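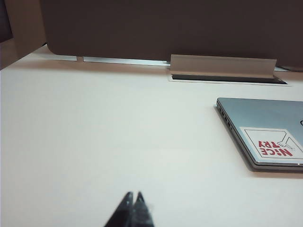
White table, Clondness office.

Progress report to the Milow Fund, 29 Aug 2026
Legal support for detained writers and their families

We have now taken on 15 cases, four of them since our last report. Three of the new ones concern travel bans imposed on relatives after a writer left the country. The fourth is a reporter held without charge, whose lawyer has been refused visits twice.

Edvin Söderlund has finished the handbook on exit bans. We printed 400 copies and have sent out about 80, mostly to lawyers' groups.

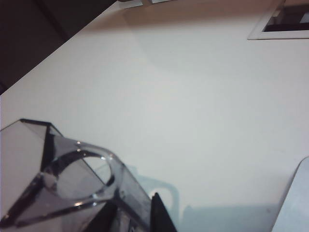
Translation is behind. Tetsuya Kubo is checking the court papers himself, and two sets are still waiting – both needed for the Turklow appeal. We have asked Kjærgaard for a price on the rest.

Spending is within budget apart from interpreters' fees. We would like to move the unused travel money to cover these and need your agreement in writing. The next report is due in December.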